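From: Ecaterina Sârbu
To: printroom list
Subject: Re: [printroom] paper for the winter portfolio

Sorry all, been meaning to answer this since this morning and am now typing it between two lots of people at the door. Will go through Brândușa's points as they come.

Brândușa Zamfir wrote:
> Could we please settle the paper before anyone starts cutting? I have heard
> three different things. Tekle says the heavy cream from Neagu, Lenuța told me
> she has already proofed on the thin Japanese, and the sheet pinned up by the
> sink says "to be confirmed", in Tamara's writing I think. I am doing
> an aquatint with a lot of dark in the lower half and I can't
> guess how it will sit. Also what size is the sheet and what size is the image,
> these are not the same thing and last year half of us mixed them up. Also do
> we sign on the front.

Paper. It's the Neagu cream, the heavier one. Tekle had it right. The thin stuff was only ever meant for Lenuța's chine collé, she's allowed it because it gets stuck down on the cream anyway so the backing sheet is the same as everyone's. Her proofs are lovely by the way, the two with the stairwell especially, the grey comes through like breath on a window.

I have ordered 1000 sheets. Yes I know. The price break was at 1000 and the shop does get through it, the rest goes on the shelf and members can buy it at cost. Please don't help yourselves before the portfolio is editioned though, we ran out last time with one person still to print and I had to drive to Grelgate for eleven sheets in the wrong white.

Size. Sheet is 38 x 28 cm, torn not cut, deckle left on at the bottom if you get one. Image can be anything you like inside that, but leave 5 cm clear at the foot for the signature and so that the tissue label doesn't sit on top of your plate mark. Landscape people - turn it round, the margin still goes at the bottom as you look at it.

Soaking. Tekle's tests say twenty minutes for aquatint, and blot it properly. He did one at an hour and the surface started lifting on the press bed, there's a scrap of it in the drawer if you want to see how bad. For relief you can print it dry, or spritz and stack under a board overnight if your block has big flat blacks.

Brândușa, for your dark lower half - it'll hold. I printed that old plate of mine with the harbour on it, the one that's nearly all black, and it took the ink in one pass with the tarlatan wipe only. I wouldn't hand wipe it afterwards, you lose the bloom. If it looks starved try the softer blanket before you go adding more oil. Mezzotint I don't know about, no one's doing one this year unless Tamara has changed her mind agian.

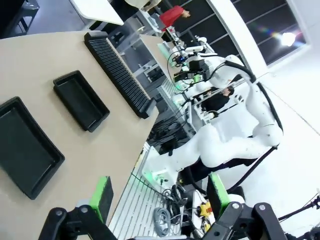
Black trays and the long ribbed rack, on the beige table.

Signing. Front, pencil, under the image. Number on the left, title in the middle if you want one, name on the right. No pen. No stamps on the front either, chop marks go on the back lower left. The Celau lot asked for this specifically, they're showing the set unframed on ledges and want them to read as one group from across the room. I did argue for letting people do what they liked but I can see the point. Their curator was very good about the content, she hasn't turned anything down, and she liked that there's no theme.

Which brings me to the title, as three of you have written to me separately. It's still Skeltico. It doesn't mean anything, it was on the side of a crate in Lenuța's etching and people kept calling the whole set that. I'd rather have a word that came out of one of the prints than "Winter Works" or whatever we'd end up with by vote. Tamara hates it, noted, she can hate it in the colophon if she likes.

Colophon. Need from each of you by the end of the month: name as you want it printed, technique, ink if it's anything unusual, one line no more. Lenuța is setting it by hand so please no second thoughts, she's short of lower case e as it is. With the accents we have in this group she's already cutting a couple of them herself out of bits of lino.

Box. Grey cloth, black lining, drop back. I've seen the sample and it's a bit tight on the spine so going back for another one.

Tekle's also offered to do an evening on tonal printing for anyone who's nervous about the cream, from 7 o'clock, bring a plate and your own rags. Tell him, not me.

Last thing, tissue. Please interleave with the acid free and NOT the newsprint off the roll, it has already marked one of my proofs along the edge, a sort of tea colour, very pretty, no use at all.

Delivery to Celau is first half of December so flat and dry well before that. Aquatints need a good week under boards, longer if you've inked like I do.

Have to go, door.

E.

ps whoever has the big brayer, I need it back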